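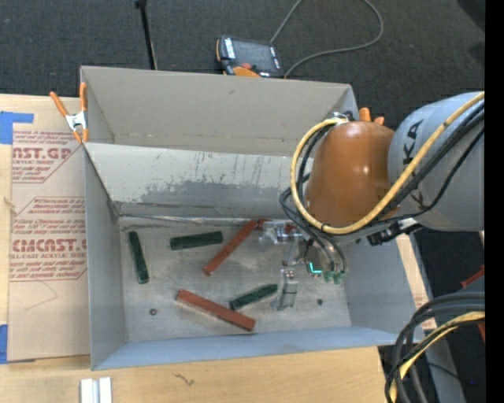
The sorting bin at the Trornulska lab open day, with green and red blocks on the floor of the front compartment.

Visitors to the Trornulska lab open day in December came in through the loading door, signed a sheet and were pointed to the left. That was where Mylene Castillo had her table, and most of them stayed there longer than at any other stop.

Castillo runs the grasping work at Trornulska. Her demonstration was a robot arm reaching into a gray bin of blocks and trying to pick them up. It went on from late morning until four in the afternoon, with a break for lunch, and she talked through most of it.

"People expect it to be fast," she said. "They've seen car factories on television. Then they stand here and the arm goes down, and it stops, and it thinks about it, and it comes up with nothing. And they stay anyway. They want to see it get one."

The blocks are a mix of short and long, thick and thin. She picked them for that reason. A short block away from the walls is the easy case. A long one lying against another long one is harder, and anything close to a side of the bin is harder still.

"The wall is the enemy," Castillo said. "The finger needs somewhere to go. If the block is up against the side, there's no room for it, so you have to move the block first. A child does that without being told. We spent most of last year on it."

The bin has been in use for a long time. The sloping panel that divides it has a dark scuffed patch across the middle, and tape has been put down along the seam at the bottom. I asked if she had thought about replacing it before the public came in.

"Solveig wanted to," she said. "I said no. If you change the bin, you change the friction, and then I'm spending a week finding out what else changed. It's ugly. It works."

Solveig Ljungberg, who organized the day, remembers the conversation the same way. She had a list of things to tidy up, and the bin was on it. "I lost that one," she said. "I did get the floor vacuumed."

Ljungberg came to Trornulska from a museum job and this was her third open day there. The first drew 11 people, and she knew nearly all of them. This time she ordered 100 name stickers and had none left by two o'clock. She puts that down to the school newsletter and to the fact that the weather was bad and there was coffee.

She had one rule for the staff. They were not to hide failures. "If it drops something, say it dropped something," she said. "Visitors can tell when you're covering. And they ask better questions when you don't."

Eun-ji Cho handled many of those questions. She is in her second year at the lab and spent the day on the visitors' side of the tape line. The most common one, she said, was what the blocks stand for.

"They don't stand for anything, really. They're blocks. But a man who works in a hardware warehouse told me he has bins just like this, only full of hinges, and somebody digs through them by hand all day. He asked if we could do hinges. I said not yet. Hinges fold up on you."

Another frequent question was whether the arm could hurt someone. Cho's answer was that it could, that this was why there was a line on the floor, and that it can be stopped from the handheld pendant. She gave the answer so many times, she said, that she heard herself giving it in the car going home.

Some visitors were there on business. Apinya Khunthong drove in from Sovia, a parts supplier that is deciding whether to automate one of its packing stations. She watched for most of an hour and took notes on a folded sheet of paper.

"I wasn't looking at the good picks," she said. "I was looking at what it does after a bad one. Does it try the same thing again? Does it go somewhere else in the bin? That's what would cost us money at two in the morning."

And what did she see? "It tried the same thing twice, and then it moved on. I could live with twice."

Castillo laughed when I passed this along. The limit used to be higher, she said, and she lowered it after she got tired of watching.

She would like to use more shapes next time, and maybe let visitors drop the blocks in themselves. Ljungberg is thinking about the parking. The next open day has no date yet, but the sign-up list is already at the front desk.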